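Notebook, 7 March 2019
Location fixes on test calls, continued

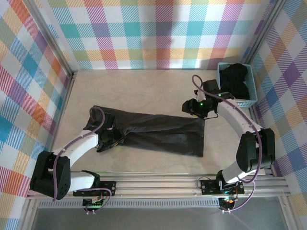
So I finally got back to the question that has bugged me since December: when a cell phone makes an emergency call from inside a building, how long before the dispatcher's screen gets something better than the tower address? I had the Vuvis test set on the bench all morning, talking to the practice console (not the live one, obviously – it can't even reach the live one).

Went through the old call log first. 3,526 test calls in there, which sounds wonderful until you find out how many were made with the handset sitting on the same windowsill. I pulled out 300 that have a proper room number written against them and I'm only using those from now on. If you made calls last fall and left the room column blank, sorry, they're gone from my copy!

What I see so far: the first position that arrives is nearly always just the tower and which side of it the call came in on. Fine for picking the right county, useless for finding a person. Then the console has to ask again, and the second answer is where it gets interesting. Outdoors on Kordestani Street it came back nice and tight. In the basement of the Falureck building it put me around 700 feet away, on the far side of the rail line, and it looked very sure of itself about it. I repeated that one five times and got the same wrong spot on every call but the last, when I got nothing at all.

My guess is the handset is handing over an old fix from before I went downstairs. Haven't proved it. I'd want to restart the phone in the basement and call cold, and I forgot to bring the charger so that was that.

Other stuff:

The Jetano software stamps the time the answer is displayed, not the time it arrives. Drove me nuts for an hour. Use the raw file if you care about seconds.

Callback number came through correctly on everything except the phone with no service plan, as expected.

Need to ask whether we're allowed into the parking garage after six. Also need a longer antenna cable, the short one keeps popping off when I turn the box around.

Next up is the cold start test, then the stairwell, one call per landing.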